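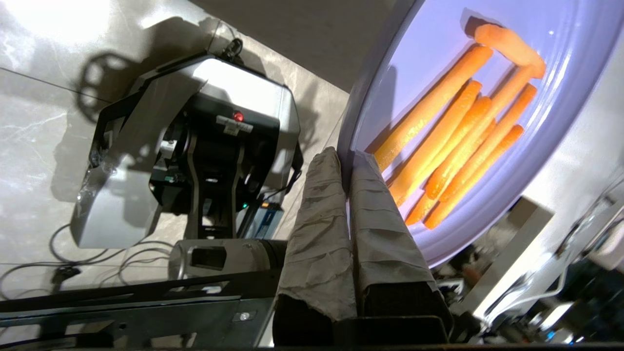

*6 min read · Food & Table*

# The Carrot Stick, Reconsidered

Most of the carrots eaten in this country never get cooked. They come out of a bag, cold, and go onto a plate next to something else. The carrot stick is one of the first foods a child learns to hold and one of the last things left on a party tray. It doesn't get much attention from people who write about food, and for a long time that included me.

I started paying attention last November, when I was sent to the farm market at Clerkholm to write about winter squash. The squash grower had sold out by nine in the morning. The stall beside him had carrots, 200 bunches of them, with the tops still on and dirt in the creases. I bought two bunches and spent the next few months learning how to cut them up.

## What to buy

Bagged baby carrots are full-size carrots that have been cut short and tumbled until the corners come off. They're fine. They also dry out fast once the bag is open, and the white film that forms on the surface is dried-out tissue. A quick soak in cold water takes care of it.

Whole carrots keep longer and usually taste stronger. Look for ones no thicker than your thumb at the top. Very thick carrots have a wide core, and in an old carrot the core can be tough and a little bitter. If the greens are attached, twist them off as soon as you get home. Left on, they pull water out of the root, and you'll have rubbery carrots in two days.

The Clerkholm stall sells a variety called Horobets, a slim orange carrot with blunt ends. It's my favorite for eating raw. You can peel a small one, leave the tip round and put it out whole, or split a bigger one once down the middle. A supermarket carrot of the same size will do the job.

## Peel or don't

I used to say don't bother. A scrubbed carrot is safe to eat, and the peel has plenty of flavor. But some of that flavor is earthy and slightly bitter, and on a raw stick there is nothing to cover it. Peeled carrots are sweeter on the tongue and brighter on the plate. The seven in the picture at the top of this page are peeled, and you can see the shine that a scrubbed carrot doesn't have.

Use a Y-shaped peeler and work away from yourself, from the middle to the tip, then flip the carrot and do the other half. Long, light strokes are better than short ones, which leave flat spots.

## Cutting

Cut the carrot crosswise first, into pieces as long as your finger. Stand on the side of safety here: a round carrot rolls. Take one thin slice off the side, set the carrot on that flat face, and then cut lengthwise. Halves are enough for a thin carrot. Quarter a medium one. Anything thicker should go in soup.

Keep the sticks close to the same size, but don't trim them to match. Square-edged batons look like catering, and you lose a third of the carrot.

## The water question

I kept notes on storage through the winter — sticks in water, sticks in a damp towel, sticks in a dry box with a lid. Water won for crunch. After four days they still snapped. They also tasted weaker each day, and by the fifth I was eating crisp, wet nothing. The damp towel gave me three good days with more flavor. The dry box was good for one lunch.

My routine now is a towel for the week's sticks, and ten minutes in ice water right before serving if they've gone a little soft. Dry them well, or the dip slides off.

## The plate

A white plate is the usual choice, and it works, but orange looks better against something cool. Lavender is very good, as above. Pale blue and gray-green are close behind. The pottery shop in Paltitz, two streets from the market, sells seconds in all of these, and I've bought more of them than my cabinet can hold.

Go for a plate with a flat center and a raised rim, so nothing rolls onto the table. Lay the sticks down in a loose bundle going one way and let the last one land across the top. Don't fan them. A fan falls apart when the first person takes one.

## What goes with them

Salt, first of all. A small pinch over peeled carrots, five minutes before eating, does more than most dips. After that, I like plain yogurt with lemon and grated garlic, or peanut butter thinned with hot water and a little vinegar. Ranch is ranch.

Leftover sticks can go into a hot pan with butter for six minutes. Put the lid on for the first four.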